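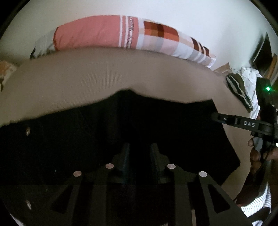 Photo: Esi Acheampong

Bedding notes, April

The bed stands against a plain white wall, which limits how the far side can be made. Tucking there means kneeling on the mattress and undoing the near half, so I have stopped tucking it. The long patterned piece goes along the wall and stays there.

It is patchwork of a sort: salmon pink for most of the length, a strip of lettering, then plaid in pale blue, beige and gray with a block of rust. The wrinkles make the lettering unreadable, and ironing did not hold past 2 nights. I no longer iron it.

The beige layer has a fine rib. Rib shows lint less than a flat weave does, but it holds crumbs, and a lint roller has to run along the rib. Across it, most of the lint stays put.

Dark fabric is the remaining problem. The black piece sheds onto beige and I keep spreading it there anyway. Current procedure:

Shake it out by the window first.
Spread it flat, smooth from the center.
Fold in half, then in thirds.
Roll the beige afterward.

Folding takes 4 minutes if I don't stop to realign the corners. Nisha Awasthi asked in the comments whether I wash dark and light bedding separately. Yes, always, dark on cold. Drying times next, once I have enough loads written down.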